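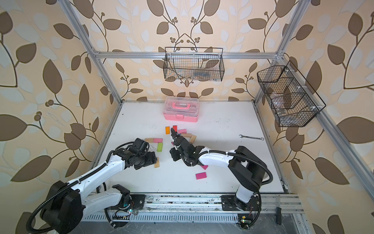 Wire mesh basket on leaf-patterned wallpaper.

Setting Up Your Stulley Phone, Part 2: Moving In From Your Old Phone

Welcome back! If your Stulley is charged and you've gotten through the language and Wi-Fi screens in Part 1, you're at the fun bit. By the end of this section your contacts, messages, photos and most of your apps will be on the new phone, and it'll start to feel like yours.

This section was revised on December 30, 2025 for Bratavar 5, the version of the system software that ships on every Stulley sold now. If your phone came with an earlier version, run the update in Part 1 first. The screens changed quite a bit, and the old transfer tool was a lot slower.

Before you start

Both phones need at least half a charge. Plug them in if you can.
Both phones should be on the same Wi-Fi network.
Know the screen lock code for your old phone. You'll be asked for it twice.
If your old phone has a work profile, talk to your IT people first. Work profiles are never copied.

Note: The transfer copies your things. Your old phone keeps everything until you erase it yourself, so feel free to go exploring.

Choosing cable or wireless

You have two ways to do this. The cable is our favorite by a mile! It's quicker, and it won't mind if your router has a bad day. Use the cable in the Stulley box, which has the same plug at both ends. If your old phone has a different kind of port, go wireless.

Wireless works nicely for smaller libraries. If you have lots of video on the old phone, leave the videos out for now and bring them over later by cable (see "Adding things later").

Transferring by cable

1. Unlock both phones.
2. On the Stulley, tap Bring My Things, then Use a Cable.
3. Plug one end of the cable into each phone. The old phone will show a message asking what the connection is for. Choose File Transfer.
4. Enter the lock code on the old phone when asked.
5. The Stulley now reads through the old phone and builds a list. A very full phone can sit on this screen for several minutes, so let it work.
6. Go through the list and clear the check mark next to anything you don't want.
7. Look at the Space Needed line at the bottom. If it's red, clear a few more boxes until it turns green.
8. Tap Start, and enter the old phone's lock code again.

Caution: Don't unplug the cable while the progress ring is moving. Messages are written in one piece near the end, and pulling the cable at that point means starting the messages over.

Transferring wirelessly

1. On the Stulley, tap Bring My Things, then Go Wireless. A square code appears.
2. Open the camera on the old phone and point it at the code.
3. Tap the link that pops up. It opens the transfer page in your browser, so there's no app to install.
4. Check that the five-character word on both screens matches. If it doesn't, tap Cancel on both and begin again.
5. Pick what you want to bring, as in step 6 above, and tap Start.
6. Keep the phones within arm's reach of each other, with both screens on.

Note: If the ring stops for more than 8 minutes, tap Pause and then Resume on the Stulley. It picks up from the last finished item.

Moving your phone number

If you use a physical SIM card, power off both phones, move the card across and turn the Stulley on. Calls and data should come up within 2 minutes.

If you use an eSIM:

1. Go to Settings, Networks, Add a Number.
2. Tap Move From Another Phone.
3. Approve the request on the old phone.
4. Wait for your carrier's name to appear at the top of the Stulley's screen before you do anything else.

Caution: Some carriers only let you move an eSIM a limited number of times a day. If it fails, call your carrier before trying again.

What comes over, and what doesn't

Contacts, call history, text messages, photos, videos, alarms, Wi-Fi passwords and calendar entries all come across. So does your home screen layout, as closely as Bratavar can match it. We're really pleased with this one: folders keep their names and even their order.

Apps are downloaded fresh from the store, and you'll have to sign in again to most of them. Banking apps always want a new sign-in. Chat apps that keep their own backups need to be restored inside the app, so make a fresh backup on the old phone before you switch. Payment cards have to be added again by hand.

Adding things later

Skipped something? Go to Settings, System, Bring My Things and run it again as often as you like. Bratavar checks for duplicates and leaves alone anything that's already there.

If something goes wrong

The old phone isn't found: Turn Wi-Fi off and on again on both phones. With a cable, flip it end for end. Strange advice, but it's worth a try!

Error 560: The Stulley ran out of space partway through. Whatever was copied is safe. Delete some large files or apps, then tap Resume.

Photos show up gray: The thumbnails are still being made. Leave the phone charging overnight with the screen off.

Text messages are out of order: Open Messages, tap the menu, then Sort Again.

Contacts appear twice: Open Contacts, tap Tidy Up, and look over the suggestions before you accept them. Two people with the same name can look like one.

Thanks to Olaia Rivas and Riku Tsuji on the support team, who tested every step here on a whole drawer of old phones and sent back pages of wonderful notes.

Continue to Part 3: Fingerprint, Face and Screen Lock.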